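Chapter 4
Safe Handling Rules for Small Laboratory Robots

After this chapter you should be able to write a simple handling rule and decide who has the right to change it.

A robot which moves test tubes needs two kinds of rules. The first kind is for people: who may enter the work area, and who may restart the arm after a stop. The second kind is for the machine, and it fixes speed, grip force and the height of travel. In the Gralava teaching laboratory the arm may travel at 100 millimeters per second near a rack, and at 40 in the last part of the approach. These values are written on one page, with the name of the person who approved them.

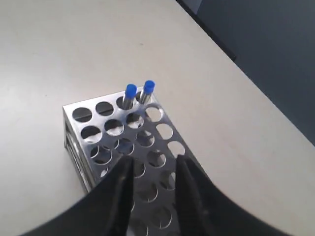 Gripper open, over the rack.

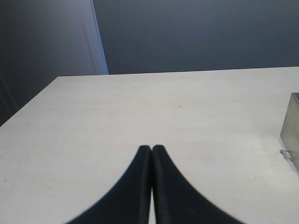 Fingers nearly touching, over the tabletop.

Impi Keskinen objects that a speed limit alone is a weak rule. In her opinion the page must also say what the arm does when it loses a tube, and the only acceptable answer is that it stops and waits for a person. She would accept no automatic second attempt, even with empty tubes.

We follow her advice in Section 4.2, but with one exception for training runs. Before you continue, read the one-page rule in Appendix B and mark each sentence which does not name a responsible person.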